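Fladance Cigars, August 1, 2018

1. Fladance Cigars announces that the Hodura line will return to retail shelves in December. The blend is unchanged from the first release.

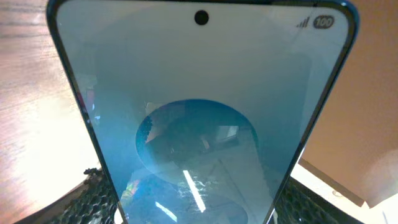
Filtetti Tobacconists replied under this post to ask whether the Corona size would be part of the shipment, as their customers still request it.

2. The Corona will be included. Boxes of 14 will ship to 195 retailers, and each store may order up to three boxes in the first round.

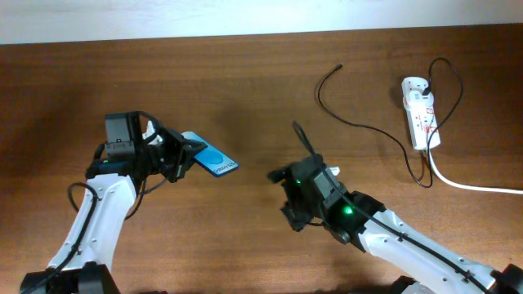 Stores that carried the earlier release will receive order forms first – all other accounts will follow within the week. Production is limited to 1509 boxes.

3. The wrapper is grown in Ecuador and the filler in Nicaragua. Bands keep the dark green border of the first release.

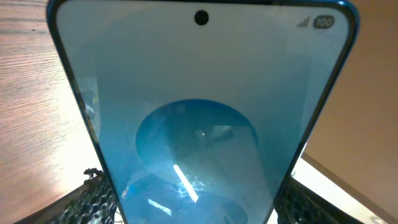 4. Retailers with questions on pricing should contact their regional sales office.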